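Pratus Hand-Guide Kit, reviewed by our workshop
Stock code 209-B. In stock at Detley and Welcombe.

Pratus says you can teach an arm a kitchen job in one afternoon. We sell the kit, and we'd treat that as the brochure talking. The box holds a leader arm you move by hand, a foot pedal, the cabling and a licence for the recording software.

Plan on 35 demonstrations per task before the follower does anything worth watching. A crowded counter with a toaster, a cutting board and jars along the backsplash will need more.
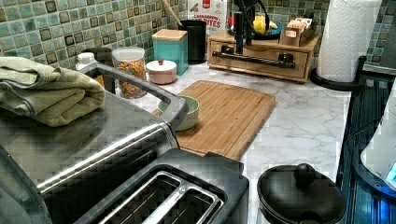 Glossy metal is a sore point. Toshiko Takeda at our Brennan workshop had the depth readings wander near polished surfaces, and the 4 calibration targets supplied didn't cure it. The pedal is good. The leader's wrist joint is stiff out of the box and tires your hand after 16 runs or so it seemed to us.

Remote control over a network is listed as a feature. We found the lag annoying and wouldn't buy the kit for that alone.

Fits: Pratus follower arms only
Colour: grey
Warranty: 16 months, leader arm and pedal
Not included: follower arm, cameras, bench clamp

Page checked 15/02/2025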